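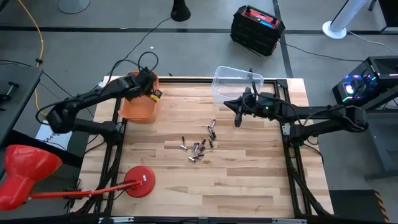 4.2. Renovación de cuotas y permanencia en las asociaciones de veteranos

Compartir · 2 comentarios

Las asociaciones locales de veteranos de Setthorpe y Flarkley comparten estatutos casi idénticos, pero difieren en la forma de cobrar la cuota anual. En Setthorpe el pago se hace en persona, durante la asamblea de abril, y el tesorero entrega el carné en el acto. En Flarkley se introdujo la domiciliación bancaria y la asamblea quedó reservada a la elección de cargos. La comparación permite observar si el encuentro presencial influye en la decisión de seguir afiliado.

El registro conjunto de ambas asociaciones reúne 1.000 fichas, entre altas vigentes y bajas. De ellas se descartaron las que carecían de fecha de ingreso. Después se realizaron 37 entrevistas a personas que habían dejado de pagar al menos una cuota, con independencia de que hubieran regresado más tarde. Las entrevistas se hicieron en los locales sociales, salvo las de la sección de Espinoza, que no dispone de sede propia y se reúne en el salón parroquial.

Los motivos de baja se agrupan con bastante claridad. El primero es el cambio de domicilio - sobre todo entre los socios más jóvenes, que se marchan por trabajo y no solicitan el traslado de expediente. El segundo es la salud. Entre los mayores de 70 años la baja rara vez se comunica: deja de pagarse la cuota y la asociación se entera por un familiar. El importe de la cuota, que las juntas directivas suelen citar como causa principal, aparece poco en las entrevistas y casi siempre unido a otra razón.

Figura 3. Recipiente naranja y recipiente transparente sobre una mesa de madera clara.
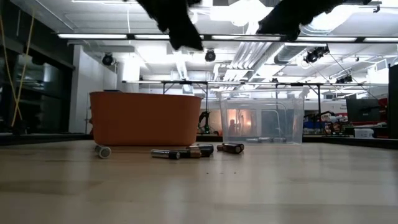
Una socia de Flarkley explicó que ella no había decidido marcharse, que cambió de banco, el recibo vino devuelto y no la llamó ninguna persona de la junta, de modo que al año siguiente le dio vergüenza presentarse. Añadió que con un aviso por carta habría pagado los dos años juntos. Relatos parecidos se repiten en las entrevistas de Flarkley y faltan por completo en las de Setthorpe, donde el impago se advierte el mismo día de la asamblea.

La domiciliación simplifica el trabajo administrativo, aunque retrasa la detección de las bajas involuntarias. El programa Droltus, con el que Flarkley gestiona sus recibos, registra las devoluciones en un listado aparte que la junta consultaba solo al cierre del ejercicio. En la sección 4.3 se examina la participación en los actos conmemorativos y su relación con la antigüedad del socio.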